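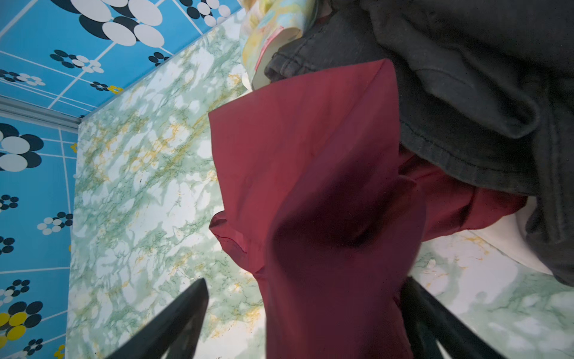

Monday, March 11, 2024

Long day, and my tea went cold before lunch, so I'm writing this up while I still remember the order of things. The sorting arm at the Giketti shop has been on the mixed pile since January, and today was the first time I sat with the evening crew for a whole shift instead of watching the log from my desk. I should have done it sooner!

The log says 553 pieces picked. The target in the Omau plan was 1000, and I know that number worries people upstairs, but I'd like colleagues to read the rest before they get out the red pen. Most of the misses were two pieces coming up together, or a pick taken too near a hem so the cloth came up twisted and the folding side had to shake it out by hand. A dark garment lying half across a bright one is still our worst case.

What I hadn't understood is how the job has shifted around the arm. Mārtiņš Vanags has sorted by hand for years, and he told me his shoulders feel better on Fridays now, which pleased me more than any pick rate. But he also misses the pile. He used to notice a loose seam or a stain with his fingers while sorting, and now he gets each piece later, when it's already headed for a fold, and sending it back feels like making trouble for someone. I hadn't thought of inspection as part of sorting at all. It was never written down anywhere.

The two newer people see it differently — they like the steadier pace, and one of them has started nudging the pile apart before each run so the top pieces lie flatter. I asked her to keep doing it and to mark on the sheet when she does, otherwise I can't compare anything.

To do:
Ask Curkico for softer finger pads, two sets.
Put a "send back" bin within reach of the folding table, and say out loud that using it is fine.
Move the grip point farther from the hem and rerun the darks.
Call Darwish about training hours. The crew wants to be able to pause and restart the arm themselves, and I think they should.

Back there tomorrow evening, with a thermos.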